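Folding the bulky stuff: knit jackets, checked coats and everything else that won't lie flat

Updated July 26, 2024

I love folding clothes on a bed. There, I said it! Tables are fine for shirts and dish towels, but once you get into the big winter things (the nubby jackets, the long cardigans, the coat with the collar that has its own opinions) a bed wins every time. You have room for both sleeves, you can walk around three sides of it, and nothing slides onto the floor while you go hunting for a hanger.

I do my big swap in April, when the heavy layers go up to the shelf and the thin ones come down. After plenty of tries in our old apartment on Prendergast and now in the Lesgate house, this is the way I like to do it.

Before you start

Make the bed first. Pull the quilt smooth and move the pillows up to the far end. A lumpy surface gives you lumpy folds, and you will end up chasing wrinkles that belong to the bedding.

Empty every pocket. Tissues, receipts, lip balm, a peppermint that has been in there since the holidays. Run a finger into the corners.

Do up the buttons. On a thick coat I close the top one and the bottom one and leave the middle alone, so the front stays lined up but I can still slip tissue paper inside.

Check the trim. Beads, pearls, fringe and braid all catch on loopy fabrics, and one snagged thread on a chunky weave can turn into a long ugly pull. If there's anything decorative on a seam, that part gets folded to the inside with a piece of tissue or an old pillowcase over it.

Dark plain things get their own pile. Black pants and black sweaters pick up fuzz from everything, especially from anything hairy or white, and I would so much rather keep them apart now than stand there with a lint roller in November.

The fold itself

Hold the piece up by the collar and give it a gentle shake so the sleeves drop. Don't snap it like a sheet! Heavy knits stretch at the shoulders when you snap them.

Lay it down with the front facing the bed. Smooth from the middle out toward the sides with flat hands.

Bring one side in so the edge comes near the center of the back, then fold the sleeve straight down along the body. Same on the other side. You're aiming for one long rectangle, and with a really thick fabric it's going to look more like a loaf. That's fine.

Tuck a rolled towel across the middle before you fold the bottom up. This is my favorite trick of the whole page. The towel keeps the fold round, and a round fold doesn't leave that hard line across the stomach that takes a whole evening of steaming to get rid of. A hand towel is enough for a short jacket; a coat wants a bath towel.

Then bring the hem up to the collar, flip the whole thing over, and tug the collar into shape with your fingers.

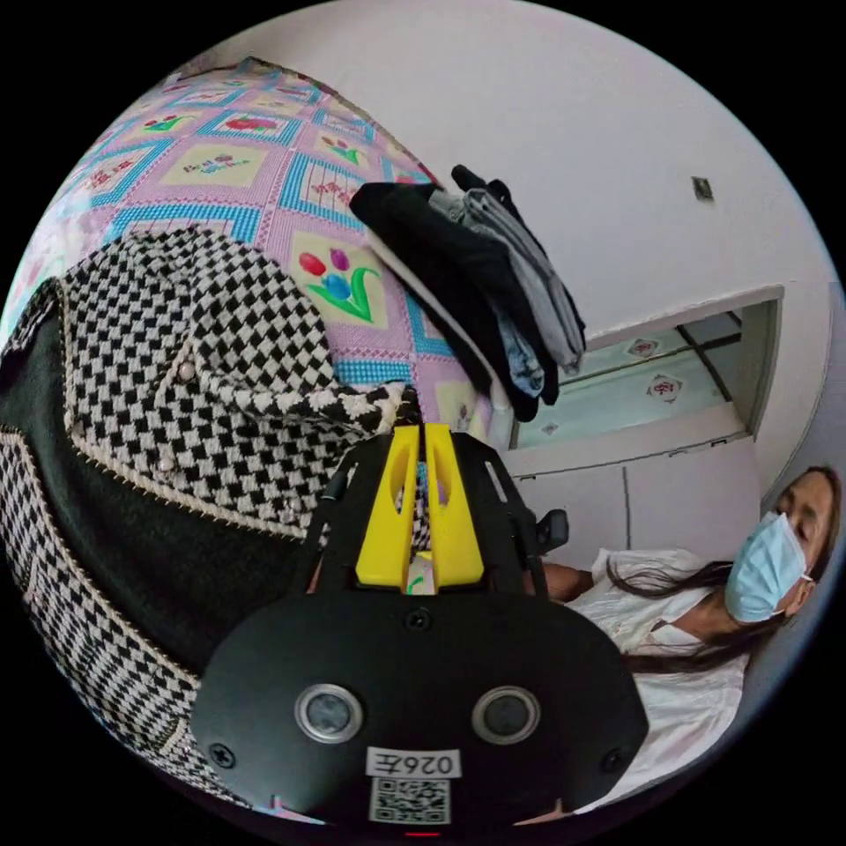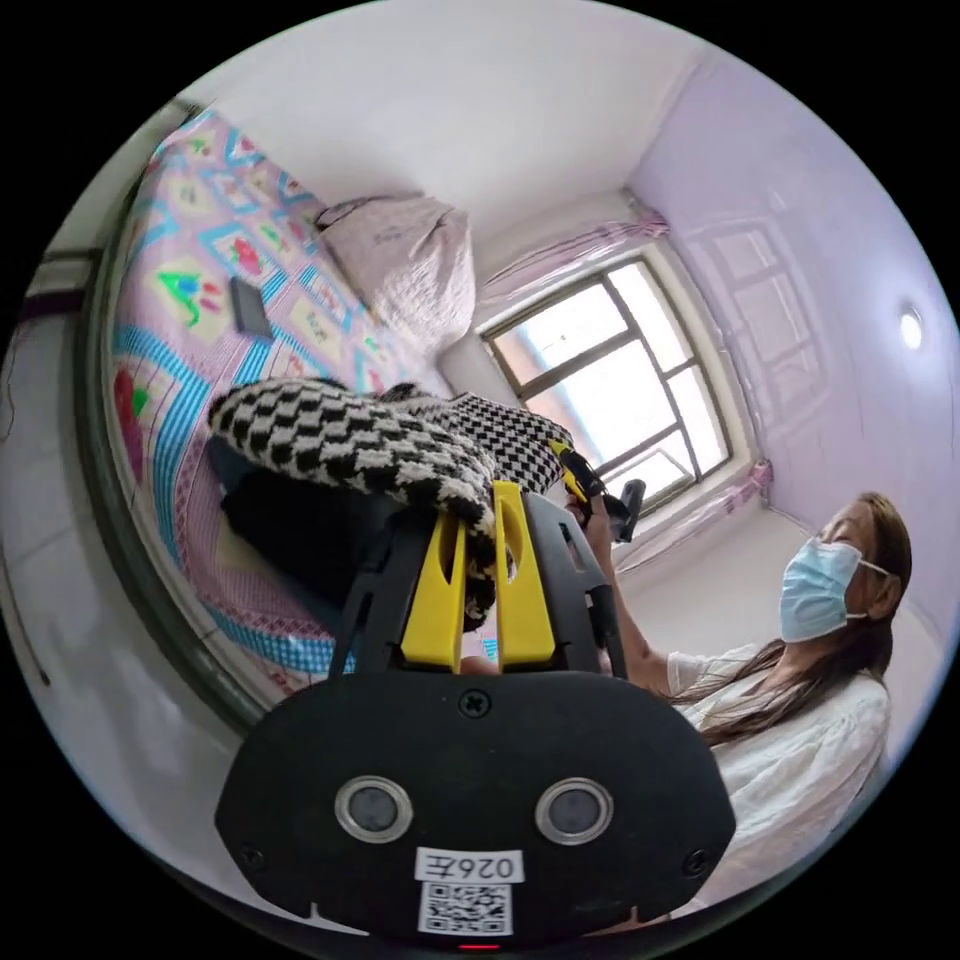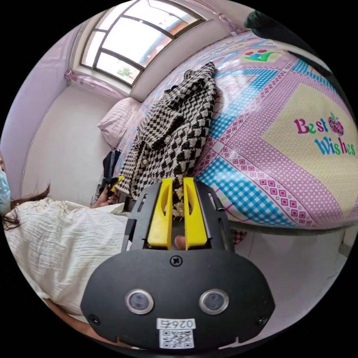
Black-and-white check on a patterned bed cover.

Hang it or fold it?

I get asked this more than anything else. My rule is weight and weave. If the fabric is tightly woven and lined, hang it, on a wide hanger with the shoulders filled out. If it's knitted, or loose and fuzzy, fold it. Knits grow on hangers, and they grow in the places you least want them to (hello, shoulder bumps).

The in-between ones are tricky. A checked jacket can be a true woven coat or a knit pretending to be one. Pinch the fabric at the side seam and pull a little. If it gives and springs back, treat it as a sweater.

Stacking

Jeans on the bottom, always. Denim doesn't care what sits on it. Next come sweatshirts and heavy cotton, then the fine sweaters, and the bulky jacket goes on top by itself where nothing presses on it. I keep the stack low enough that I can lift it with two hands without my chin getting involved.

If you're building the stack on the bed, build it toward the corner closest to the door. You'll be carrying it out that way, and you won't have to lean over everything you just smoothed.

Bags and boxes

For years I used 20-gallon plastic totes and they worked, but sweaters came out of them smelling like the totes. Now I use zippered cotton storage bags. The ones I have are Buneo, the size they call 33, and one bag holds a coat plus two sweaters if I don't cram. There's an Ikura set with a clear window on top that my sister swears by, and I admit the window is handy when you want the gray cardigan and can't remember where you put it.

Skip the vacuum bags for anything chunky. They save a ton of space! But the loft gets squashed flat, and some of my fuzzier things never fully got it back. I still use them for spare comforters.

Slip a card in each bag with what's inside, written in pencil. Cedar blocks go in the corners, wrapped in a scrap of cotton so the wood doesn't touch the fabric. Sand them lightly every spring and the smell comes right back.

A few small extras

Colors that might bleed, like a new dark red, get one season alone before they go next to anything cream.

Spare buttons go in an envelope pinned inside the coat. I used to keep them all in a jar and then spend half an hour digging.

If a fold line does show up later, hang the piece in the bathroom during a shower, then smooth it with your palms while it's still a bit damp. Try that before you get the iron out. On textured fabric the iron flattens the very thing you bought it for.

Wash the quilt after the big fold, too. All that wool and lint has to land somewhere.

Next up: scarves, hats and the glove problem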